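9/17/23
Cell 2, mug and coaster task
Written up by Leen Tannous. Ronja, Ragnvald and Ayanda please add below if I have something wrong.

Left arm faulted twice today on the reach toward the back of the table. Same joint both times (elbow), same message: following error, then a protective stop on both arms. Nothing damaged that I can find. The task is mugs from the lavender tray to the coasters, the standard Pimorby layout.

Cell 2, fixed view and wrist views:
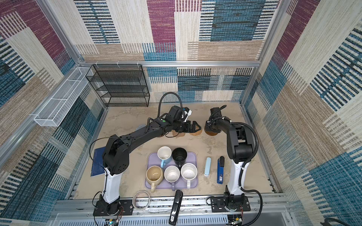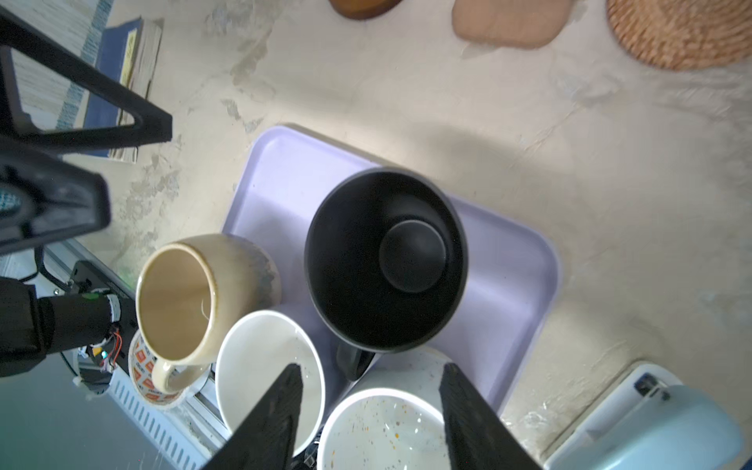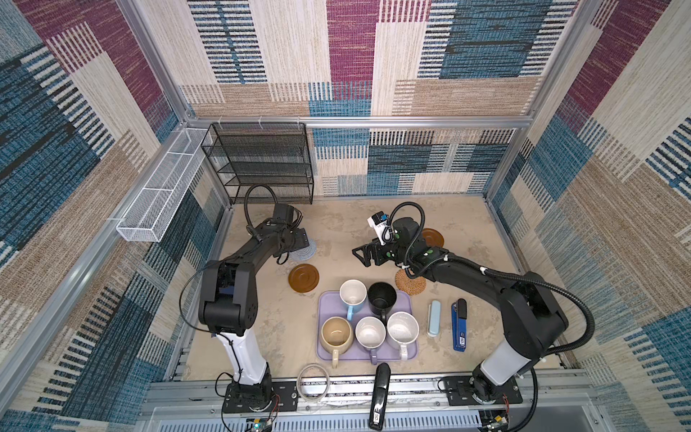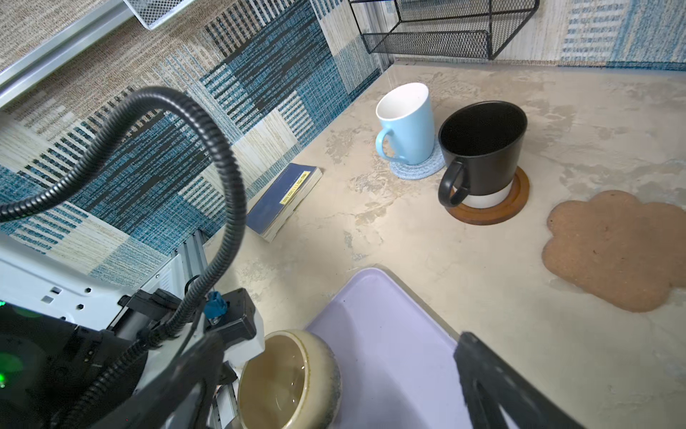
First fault was at episode 8. The left arm was out near full reach and slowed down for the approach to the coaster. It hung there for a second or so and then stopped. The gripper was open with nothing in it. I cleared it, jogged the arm home by hand and ran the self-check, which passed. Wrote it off as a one-time thing and went on. I shouldn't have, and the rule on the door says so.

Second fault was at episode 10, and this one is the reason for the long entry. The stop came on, the brakes on the right arm held, and the left elbow sank. I measured the drop at the fingers afterward from the log: 8 mm before it held. That is enough to put the fingers into a coaster if they start low, and enough to matter a lot if somebody has a hand under there.

Ragnvald was standing next to me and hit the e-stop. It made no difference to the drop, which was already over by then, but it was the right thing to do.

What we checked, in order:

Power supply. Voltage at the left base is steady at rest and while moving. Swapped the left and right supplies anyway. No change in the readings. Swapped back.

Cable. Ayanda went over the left arm from base to wrist with the power off, flexing the hose by hand and watching the continuity meter. No dropouts. She does think the loop pulls a little when the elbow opens all the way, so we gave it more slack at the clamp. That alone doesn't explain a brake that lets go late.

Elbow temperature. 263 log lines between the first warning and the second stop, and the temperature is flat through all of them. Not heat.

Brake. Ronja ran the hold test with the arm extended and no payload. It held four times and slipped on the fifth. Ran it again after a rest and it slipped on the second try. The right arm held every time on the same test. So it is the left elbow brake, or the driver for it.

My guess is that the two things are one thing. If the brake is dragging part of the time, the motor works against it, falls behind and throws the following error. Then the stop asks the same brake to grab and it grabs late. Ragnvald is less sure and wants the current trace before he agrees. Fair enough. The logger only writes current when the flag is set and the flag was off. It is on now.

Looked up the hours on the left elbow: 1,957 since it was fitted. The brake has not been changed in that time. I can't find an inspection note for it either, although there is one for the right arm in the old binder. If anyone did the left and wrote it somewhere else, tell me.

Called Grønli about a replacement brake module. They have one and will send it. Frøydis Isaksson signs for parts this month, so the form is with her.

Until it is fitted:

Cell 2 is locked out. Tag is on the main switch with my name on it. Don't take it off to run "just the right arm" – the two share a stop circuit and the left one powers up with it.

If you need to get something off the table, support the left forearm first. There is a foam block under the bench for this.

Planned episodes go to cell 3 where there is time. Ayanda has the list.

Episodes 8 and 10 are marked bad in the index. I left episode 9 in for now, but it came after the first fault, so look at the elbow error before using it for anything.

One thing for the procedure. We let people clear a following error and carry on if the self-check passes. The self-check runs with the arm folded, and folded it puts hardly any load on the elbow, so it would have passed all day. I'd like the hold test at full reach added to it for both arms. Takes almost no time. Ronja is writing the script.

Added later: current trace from the last hold test is in the shared folder. There is a bump right at brake release on the left elbow and none on the right. Ragnvald has seen it and agrees on the brake. Driver board still not ruled out, so he will swap it with the spare when the module comes.

LT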